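The planner that learned to wait
Inside Vellberg, a small team is rewriting the software that decides when a robot's hand should close
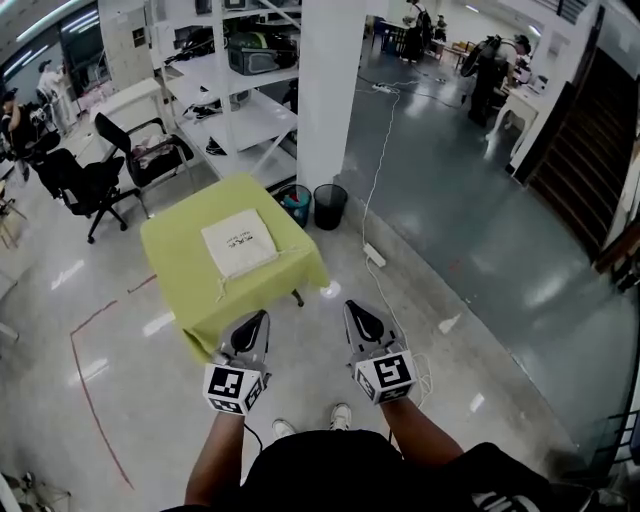
Ask Yiran Qian what makes a robot clumsy and she will talk for ten minutes about timing before she mentions hands at all. She leads the planning group at Vellberg, and her current obsession is the moment between deciding to grasp something and grasping it. Most control software treats that moment as a straight line. People don't. They slow down, shift an inch, change their minds. So her group learns from people, who work with a gripper in each hand while software follows the patterned cube fixed to each one and turns its movement into a path through space. A white drawstring bag on a lime-green tablecloth is a lovely, horrible problem for a system like this. The cord trails over the front edge of the table, and cloth has no fixed shape for a planner to hold on to. Do you go for the cord or the fabric? And how sure do you need to be before you commit?

The team's answer is a program called Dosura, and I think it's one of the most interesting bits of robot software I've come across in years. It keeps several possible grasps alive at once and scores them again 50 times a second as fresh camera views arrive. If two scores are close, it carries on moving in a direction that suits both, and leaves the choice for later. Watching the scores on Qian's monitor is oddly gripping — two coloured bars creeping up side by side until one of them suddenly drops away.

None of it works if the paths are bad, and that part belongs to Skarphéðinn Hjaltested. He wrote the tracker, and he has spent most of the winter on what happens when a cube turns away from the camera. The old version guessed, and guessed smoothly, so its mistakes looked perfectly believable. The new one marks the gap and hands its doubt to the planner along with the position. "I would much sooner have a hole in the data than a nice curve that never happened," he told me.

The library now holds 1685 recordings, of which 410 involve cloth or cord. Branwen Llewellyn built the tool for looking through them, and it is a joy to use. You drag a slider and both hands replay as thin lines, with the pauses drawn as dots that swell the longer the person hesitated. She added the dots on a Wednesday afternoon to settle an argument, and by evening everyone had them switched on.

There is plenty still to fix. Dosura dithers over anything shiny, and it can talk itself out of a perfectly good grasp if the light changes. Qian's next job is teaching it when to stop comparing and get on with it. She already has a test set picked out, mostly bags.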